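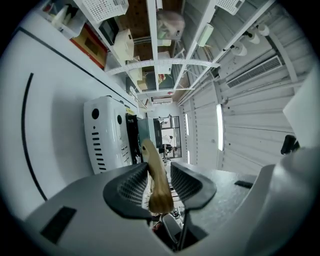
Wilteck HG2 Hand-Held Gripper

The HG2 is a two-finger gripper for benches where staff handle fine, light material such as hair, yarn and fibre samples. The operator picks up a bundle, moves it and sets it down, and the tool logs each grip. Those records are used to program the automated stations sold under our Claruvora name.

Fingers: curved pads, dark grey, textured inner face
Housing: light grey plastic
Weight: 744 g
Grips per charge: 1,165
Part no.: HG2-29

What changes for your staff

Sorting and bundling stay with the people who know the material. Once a station is set up, it takes over the repeat transfers, and operators move to checking, grading and handling rejects. Most sites keep one HG2 at the bench for new grades and colours.

Allow half a shift for training. Firouzeh Asadi runs sessions in English and Farsi, Clémence Hervieu in French. Operators can review their own logs, and supervisors see totals by bench only.

Spare finger pads are sold in pairs. Replace them after 900 hours of use. For orders and service, contact Bijan Bakhtiari at the Jesby depot.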